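clurero – lineup and minutes data for amateur basketball

Hello, and thanks for having a look. I've been keeping the stats for a small basketball league for longer than I care to admit, and this is the bit of it I think other people might get some use out of. It's a set of plain CSV files covering 170 games, with who was on the court, when they came on and went off, and what the score did while they were there.

I started it because I wanted to settle an argument about whether Tollmont were any good when their starting guards sat down. (They were not.) After that it sort of grew!

What you get

games.csv has a row for each game: home side, away side, final score, overtime or no overtime. stints.csv is the big one, with a row for every stretch of play between substitutions. players.csv matches player codes to teams. There's also a small script called tidy.py, which checks that every stint has five players a side and moans at you if it doesn't.

The two clubs with the fullest coverage are Ikora and Tollmont. Everyone else is patchier, mostly down to who had a scorer that could keep up with the subs.

Getting going

Download the folder, keep the files together, and run tidy.py before anything else. It needs Python 3 and nothing fancy on top. If you only want the numbers, open stints.csv in whatever spreadsheet you like – it's big enough to be annoying but it will open.

Times are seconds left in the quarter, so they count down. I know some people hate this. It's how the scoresheets are written and I wasn't going to convert thousands of them in my head at eleven at night.

How it was collected

On paper, then typed in. Finbarr Noonan did the scoring for most of the Ikora home games and his sheets are a joy, every sub with a time next to it. Mine are worse. Where a sub had no time written down, I put it at the next dead ball and set the guessed column to 1, so you can leave those rows out if you're fussy. Please do be fussy if you're working out plus-minus for bench players, as a few guessed subs in a close game can swing it a lot.

Young-sook Kwak typed up the second half of the season and found a whole pile of my mistakes while she was at it, mainly shirt numbers swapped between two players on the same team. Those are fixed now.

Things to watch out for

Two games were abandoned and only have the stints up to the stoppage. Don't treat the last score as a result.

Fouls aren't in here at all. I'd love to add them but the sheets vary too much between clubs.

A player who moved clubs in January has one code before and another after. I kept it that way so team totals add up, but it'll trip you up if you want a season line for one person.

Free throws count towards whichever five were on when the foul was called, even if someone was subbed between shots. Not everybody agrees with me on this one.
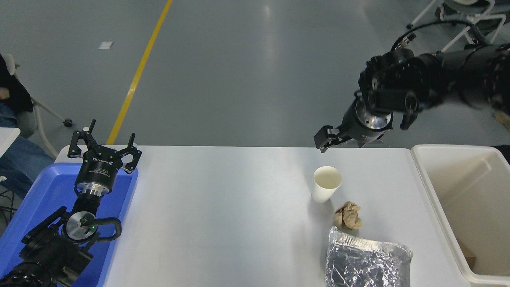

Muchen Shen thinks the free throw points should go to the players who are on the floor when the ball drops, and says the current way makes the Cui second unit look better than it was, especially late in games when they were swapping shooters in and out.

I can see the case for it, and I went back and forth for ages. For now there's a column called ft_split which marks the stints affected, so you can move the points yourself if you prefer it his way. If enough people ask, I might put out both versions.

Using it

Do what you like with it, including in your own write-ups or league newsletters. A mention of clurero would be nice. Please don't try to work out who the player codes belong to – most of these folk play for fun after work and didn't sign up to have their bad nights looked at by strangers.

If you spot an error, send me the game number, the quarter and what you think it should say. I still have the paper sheets for everything except the Cui away games, so I can normally check within a few evenings.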